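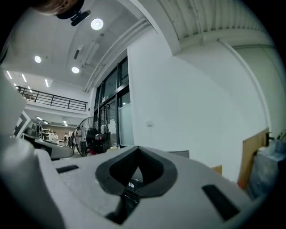
Questions I get about the mezzanine house

I'm Imelda, and this page exists because I was typing the same answers over and over. If you're planning white walls, black metal and a lot of glass, maybe it'll save you an email.

Why did you paint everything white?

I wanted the light to travel! The ceiling has a long diagonal run, a ribbed section and a lower part all meeting in the same room, and every color I tried made it look like three rooms arguing. I used Pratamach flat on the walls and ceiling. It marks if you so much as lean on it, so keep a jar for touch-ups.

Didn't you want to box in the pipe?

My builder, Aslak Lindholm, sure did. I said paint it the same white as the wall and leave it alone. I stopped noticing it by November.

What did the glass wall cost?

2949 for the black frames and the panes, and fitting was separate. It came from Clostumon, who were slow to answer the phone but very nice once they did. The railing upstairs was 2205 from a different shop, and I'd budgeted 4000 for the two together, so you can see how that went.

Is it a pain to clean?

The glass, yes. Black frames show dust and the panes show everything else. I go over it early in the morning before the sun gets on it (streaks, otherwise) with a squeegee and a drop of dish soap. The railing just gets a dry cloth down each baluster while I'm on the phone.

Why round downlights in one part and strips in another?

Because I changed my mind halfway through – sorry, that's the whole answer. The round recessed ones were first. Then I saw slim strips at a friend's place and asked for them on the lower ceiling. I like the mix now. Put them on separate switches, whatever you do. Mine weren't at first and it was like living in a dentist's office.

Is the mezzanine noisy?

Yes! Hard surfaces everywhere, so a dropped spoon downstairs sounds like it's next to your ear. A thick rug from Ağca helped some. Curtains are next.

How far apart should the balusters be?

Ask whoever handles building permits where you live, before you order anything. Aslak did that part for me and I wouldn't want you copying my numbers.

Can I come see it?

It's a home, so no, but I do answer emails. Give me up to 12 days – longer if you send floor plans.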